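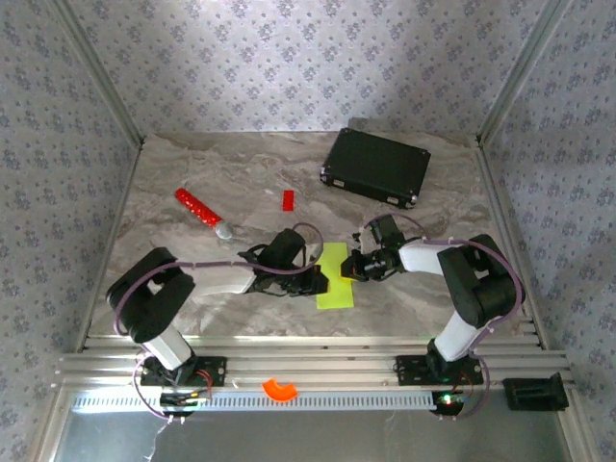
Muvside is opening its hand-teaching program to outside partners this spring, and we could not be happier to share it! The idea is simple enough to explain at a kitchen table: a person shows the robot a task, the robot's motions are recorded, and the recordings become the material it learns from. At our teaching bench, two arms ride side by side on one aluminum rail and reach in toward the same patch of marble-patterned tabletop, so a teacher can work with both grippers on a single flat sheet, one jaw on each side of it. Flat, thin things are harder than they look. A person picks up a sheet of something without thinking, and a robot has to be shown where to pinch and when to let go.

The program, called Sadau, has collected 1,073 demonstrations to date. Of those, 828 were given by remote control, with the teacher steering both arms from a seat nearby. The other 245 were given by hand, with the teacher holding the arms and moving them directly. Both kinds are kept together and labeled by task, teacher and method.

"I came in thinking remote control would feel clumsy, and for the first hour it did," said Seema Shukla, who leads teaching at Muvside. "Then your hands settle down and you forget you are doing it — you start thinking about the sheet, or the block, or whatever is in front of you. We have had 18 teachers through the program and every one of them has a style. You can tell who is driving." 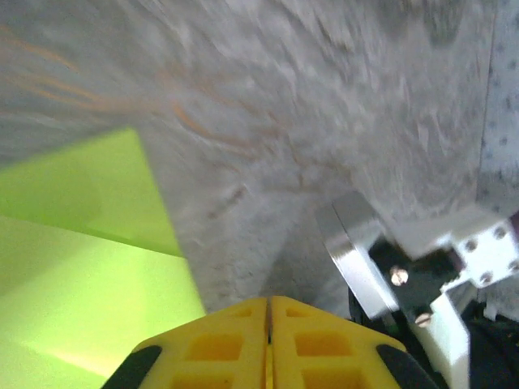
Muvside Partner News, p. 18

Close-up views from the gripper are a big part of what makes the recordings useful. A camera near the wrist travels with the fingers and sees what the bench camera can miss: two yellow fingertips pressed together or very nearly so, and past them a gray textured surface streaked with blur. Frames like that used to be thrown out. The Sadau team now keeps them in, blur and all, so that a demonstration stays whole from first motion to last.

Partners will be able to bring their own objects and their own people. Makau, a packaging workshop, and Araújo, a family upholstery business, have signed on for the first round, and each will send teachers who already do the work by hand every day.

"The best demonstrations come from people who know the material," said Raffaele Caruso, who runs the bench. "Someone who has folded cloth for a living will do a small thing with the wrist that I would never think to try — and it ends up in the data. That's the part I love."

New teachers start with short sessions of pushing, lifting and placing before moving on to two-arm tasks. No programming background is needed. Sessions begin at 9:30 a.m., and each teacher receives a copy of his or her own recordings.

Applications for the second round are open through April. Interested workshops should write to the Muvside teaching office with a short description of the task they have in mind and the objects involved.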